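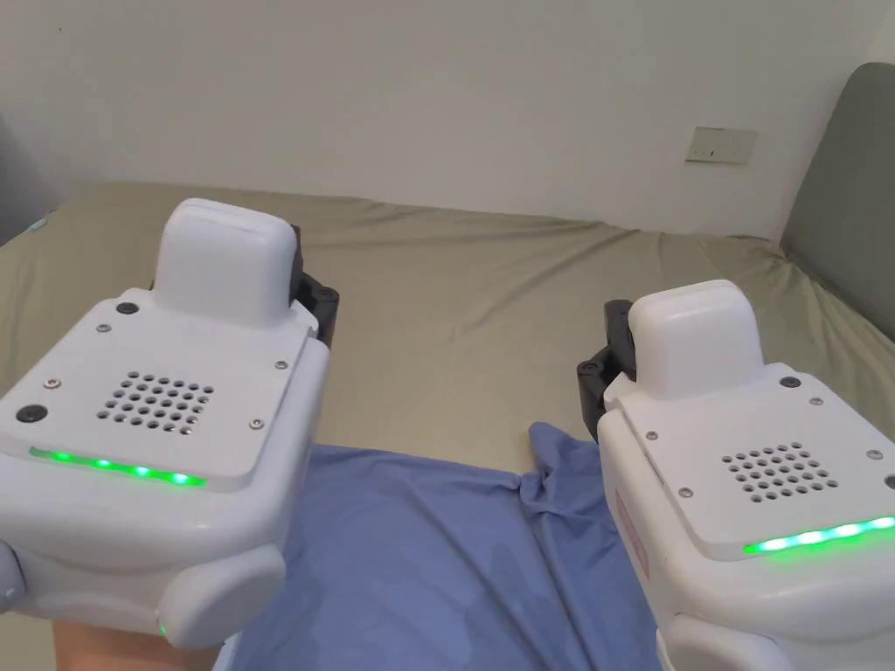
Javbridge working group on household handling, Udova and Flollum sites. Version of 1st July

Figure 3. Two hand-held grippers over a bed with a crumpled blue cloth. The green light strips are lit on both.

4.2 Rules for recording on beds

Cloth tasks gave us more rejected recordings than any other group. Of the 928 recordings made under the first version of the rules, 141 were rejected at review, and most of these were bed or sofa tasks. The rules were rewritten in April and now read as follows.

Both grippers must be switched on and held in view, pointing forward, before the cloth is touched. The operator checks the light strip on each device and does not start if either is dark. The cloth must differ in colour from the sheet under it. A blue cloth on a green sheet, as in Figure 3, meets this rule. White on white does not.

The cloth is dropped from chest height and left as it lands. Operators at Flollum had been smoothing it first – a habit carried over from the table tasks – and their folds were too regular to be of use. Wrinkles in the sheet are left alone.

A recording is stopped after 15 failed grasps and kept, with the failure marked in the Oda log. It may not be trimmed. Operators take a break after 19 recordings, whether or not they feel tired. Changes to the bedding between recordings are written down by the operator at the time, as the reviewers at Udova work only from the log and the video.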